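Husville Quay fish landing and processing shed – annual inspection checklist
Inspector: Shahnaz Wickramasinghe
Month of visit: December
Licence holder: Chareonsuk Shellfish and Whitefish

Results are given as Pass, Fail or Advisory. Comments are mine and the holder has had a copy, with which he has already disagreed by telephone.

1. Landing declarations kept on site: Pass
Comment: All there, in a biscuit tin. The tin is not prohibited.

2. Landed weights match sales notes: Advisory
Comment: The Trakunmont landed 163 kg of dogfish on one trip and sold 109 kg of it. The missing fish were put down to "gulls". A written explanation is wanted, and it should mention fewer gulls.

3. Scales tested and stamped: Pass
Comment: The 25 kg test weight read true on both scales. The small scale takes its time.

4. Undersize fish kept apart and recorded: Fail
Comment: Kept apart, yes. Recorded on the back of a calendar, which was then turned over for the new month.
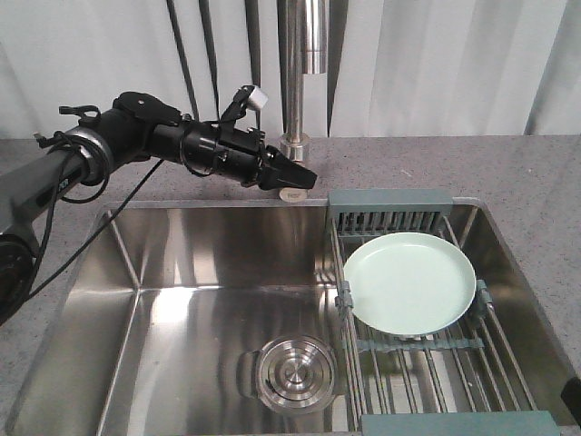

5. Hand washing and utensil washing: Advisory
Comment: The rules for landing sheds ask for separate provision for hands and for equipment, and the holder's plan shows both. The plan is hopeful. A stainless steel sink with its tap at the back, as here, is the right sort of thing and easy to keep clean, but the drawing must say which one is for hands. Soap was at the far end of the building beside the kettle, where staff are more likely to visit it.

6. Ice store: Pass
Comment: Door closes. Last year it was held shut with a herring box, so this is progress.

7. Fins attached to carcass at landing: Pass
Comment: Checked on every dogfish in the chill. The Cludel's skipper asked if I wanted to check them twice. I did.

8. Floor drains and grids: Fail
Comment: Grid missing by the filleting bench. A pallet over the hole is a pallet over a hole.
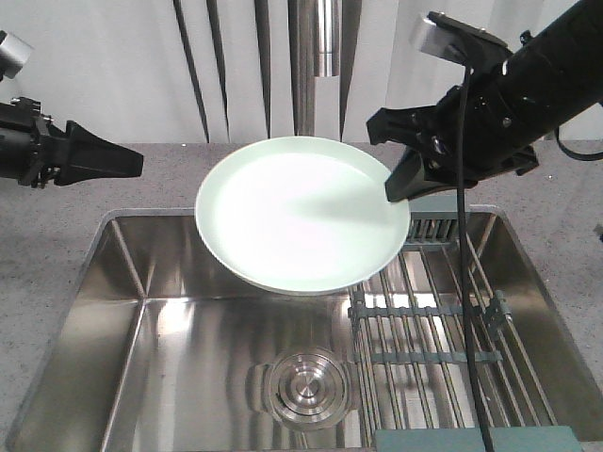
STAFF AREA AND PAPERWORK

9. No eating or drinking in the processing area: Advisory
Comment: One mug, half full, on the gutting table. Its owner could not be found at 7.40 am, or later.

10. Training records: Pass
Comment: Complete and signed, several in the same cheerful handwriting. Names to be confirmed by return.

11. First aid box: Pass
Comment: Well stocked with everything but blue plasters, which have been ordered – I saw the order.

Overall score: 85. Licence continues, subject to items 4 and 8 being put right before the next landing of quota species. Revisit to be arranged.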